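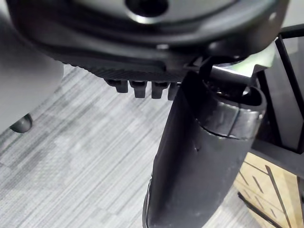 Clollerum opens its library of borrowed tools to the whole of Pemuretti

14 Jul 2021 - I've been itching to share this one! From today, anyone who lives in Pemuretti can borrow from the Clollerum tool library, and the first 2 loans are free. We started in January with 46 members and one set of shelves, and we now have 1,000 items on the list (hedge trimmers, tile cutters, a very popular pasta machine).

I'm Anjani Rahman and I run the front desk, so if you call, you'll probably get me. Members pay a yearly fee and can keep most things for a week. Big items like the floor sander go out for a weekend - please book those early, they go fast.
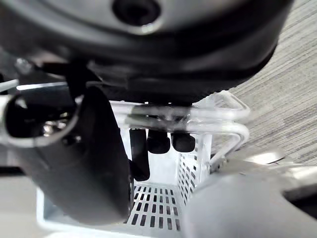

Close-up: black fitting with a white outer ring, thin white cable above it.

My colleague Kerstin Sperling has also put together a beginners' evening at our Rainer Street shop, with room for 100 people. "Bring the drill you're scared of," she says. "We'll get it out of the box together." Vutus, the hardware store next door, is lending us the chairs.

Sign up at the desk or by phone. Reporters are welcome to drop in during opening hours, and I'm happy to chat - just ask for Anjani.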